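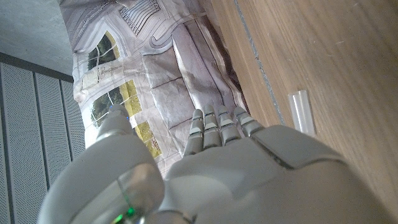 How do I find out what my great-grandmother did at the Prakstead munitions works?

juneberry_lane

My great-grandmother worked at the shell-filling plant in Prakstead during the First World War, and I would so love to find some record of her before our family reunion next June. All we have is a story that she was put in charge of a whole shed of women, plus a brass badge with the number 403 on the back. I'm making a little table display for the reunion – the printed fabric with the windows on it is going to be the backdrop – and right now I have lots of cloth and hardly any history! The men in the family have service papers going back forever, but for her there is only a marriage certificate with the occupation line left blank. Where would you start looking?

oldmillreader

What a lovely project. I went through the same thing with a great-aunt, and the blank occupation line is very common, I'm sorry to say. Try the wages books first. Some plants kept women on separate pages at the back, so don't stop when the men's names run out. The Julwood county archive has the Prakstead books, and the one I used lists 1,924 workers, in order of hiring and not by last name, so bring a snack and look under her maiden name too. The badge number may match the left-hand column. It did for my great-aunt, but I've also seen badges that were handed on to the next girl, so please check it against an address or a birth year before you tell the whole family.

tackroom77

local paper. they printed stuff about accidents and dances and who got a prize

Fovness Attic

Seconding the newspaper! Look for strikes and football too – plenty of munitions plants had a women's team, and the match reports often give last names and the shed they worked in. If she really was in charge of a shed she may be down as "overlooker" or "charge hand," so search for those words as well as her name. And do write down your oldest relatives' stories now, even the ones that don't agree with each other.

Filed under: Women's History, Family Research, Wartime Work

Related threads
Reading a faded wages book
Lahlou family letters, 2 nurses with the same name
Did women farm workers get discharge papers?
Dating a brass badge with no maker's mark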